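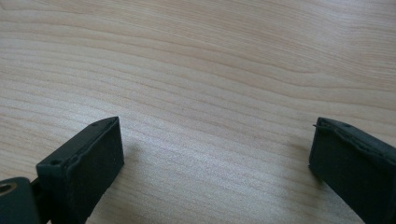 Bidia Bulletin, Issue 16, page 3

Call for Participants: Patient Education and Pharmacy Labeling Study

The Bumden Center for Patient Education invites adults who use prescription pain medicine at home to take part in a study of printed dosing instructions. The study will compare the leaflets now handed out at the Tilahun and Prisimik clinics with a revised version in larger type.

Applicants must be 21 years of age or older, must hold a current prescription, and must be able to read English without help. Persons employed by a pharmacy, and persons living in the same household as a member of the study staff, are not eligible.

Participants will attend 3 sessions at the Tilahun clinic and complete a short written questionnaire after each one. No medicine will be given, changed, or withdrawn as part of the study, and participants should continue to follow the directions of their own prescriber. A total of 600 places are available. Parking is free in the lot behind the clinic.

Participation is voluntary and may be ended at any time without effect on the care a person receives. Answers will be stored under a number and kept separate from names and addresses. Each participant will receive a gift card at the final session.

Application forms may be picked up at the front desk of either clinic or requested by mail from the Center, P.O. Box 962, Bumden. Completed forms must reach the Center by the last Friday in June. Late forms will be placed on a waiting list.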